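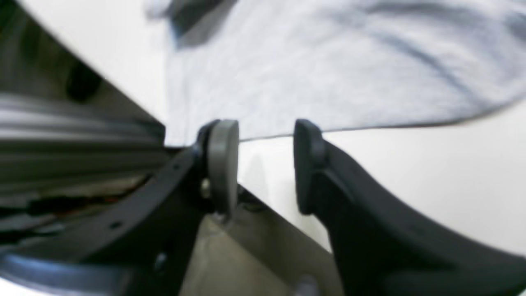

Kamran Naqvi wants the whole order in before the quarter closes, second pair of grippers included, and he thinks I'm dragging my feet. His note on the shared sheet says we've been "nearly ready to buy" since March. Fair enough! So I'm writing down where the money stands, Wed 18 July, and he can argue with it in the margins.

The pot is 3000 dollars. Everything on the wish list has to come out of that, shipping too, and I'd really like some left over for the stuff we forget every single time (cable sleeves, screws, the right hex keys).

Nemari quoted 567 for a set of spare fingers with two kinds of pad. I like them, but I want to know if the pads can be bought on their own – we go through pads, we don't go through fingers. Jasora will do plain pads for 100 a bag and didn't say how many are in a bag. Emailed them. No answer yet. 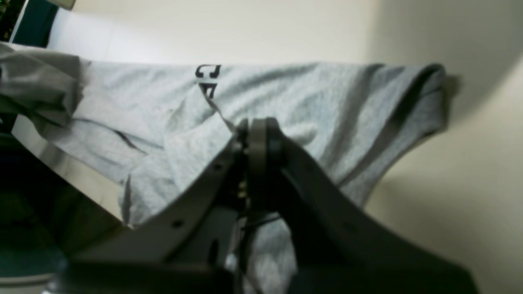 Then there's the wrist camera question. Lodhi has a small one at 308 with a mount, and I'd like one on the shelf as a spare. Kamran would put that money into a better table light. I go back and forth on it. A light helps all the cameras at once, but if a wrist camera dies the shirt folding stops until the new one ships, and Lodhi ships slow.

Shirts: please can we budget for shirts this time. I'd buy a mixed batch from the thrift place in Jamville, thick and thin cotton, a few with big lettering, different sizes. It's the cheapest line on the sheet and it keeps getting bumped to "later."

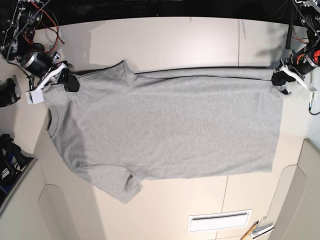
My order, if it were up to me: pads first, spare camera second, shirts the same week, and the second pair of grippers held over until we've seen what's left. Kamran, if you can get Nemari down on the fingers I'll happily move them up.

Still to do: chase Jasora about the bag size, ask Lodhi if the mount is sold separately, and find out who has the purchasing card.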